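A **garment stand** is a light frame, usually of metal tube or wood, on which clothes, bags and other cloth goods are hung or draped. It is one of the humblest pieces of furniture in the home or the shop, and for that reason it tends to be passed over in histories of either one. Yet almost everybody has owned one at some time, and a great many people have one at home right now with yesterday's shirt on it.

The garment stand should be told apart from the wardrobe, which has doors and keeps the dust off, and from the coat tree, which has a single post with hooks. A garment stand is open on all sides. It stands on its own legs, and it can be picked up and carried to another room when guests are coming.

## Construction

Most modern stands are made of thin tube, bent and joined into a frame with slanting or upright legs. Black and white are the usual finishes. The slant matters more than people expect - legs that spread toward the floor let the stand carry a heavy winter coat on one side without tipping, while a narrow base will lean and, sooner or later, go over. Cheaper models are sold flat and put together with a few screws. The Stuvar, a folding model long popular with students, weighs 290 grams more than the older Pascu and is a good deal steadier for it.

Wooden stands are still made in small numbers. They are kinder to knitwear, and they look very handsome in a hallway, but they take up more room and do not fold as easily.

## Draping and hanging

There are two ways of putting cloth on a stand, and households are often loyal to one or the other. Hanging uses a clothes hanger and keeps the shoulders in shape. Draping simply lays the piece over the bar, so that it falls in soft folds on either side. Draping is quicker and suits towels, scarves and cloth bags, though it leaves a crease where the fabric crosses the rod.

Printed cotton calls for a little thought. Large lettering may be hard to read once the cloth is folded, and a word can easily lose half its letters around a bend. Floarea Coman, in her household handbook *The Open Rail*, advises smoothing the print with the flat of the hand and letting the plain part of the cloth take the fold. Her book had a first printing of 1,000 copies and is still passed around among people who care about such things.

White fabric with big navy letters edged in red, draped over a black stand of thin rods, keeps its soft creases and lets its hem droop toward the floor.
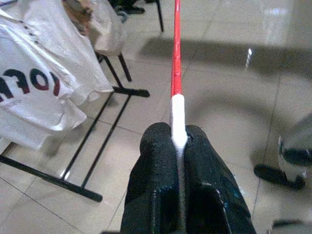

## The space around the stand

A stand seldom remains alone for long. Shoes gather nearby, bags are set down close to it, and the corner slowly becomes the place where things are put on the way in and out. Aurel Sârbu called this "the second wardrobe" and thought it no bad thing, so long as it was cleared once a week.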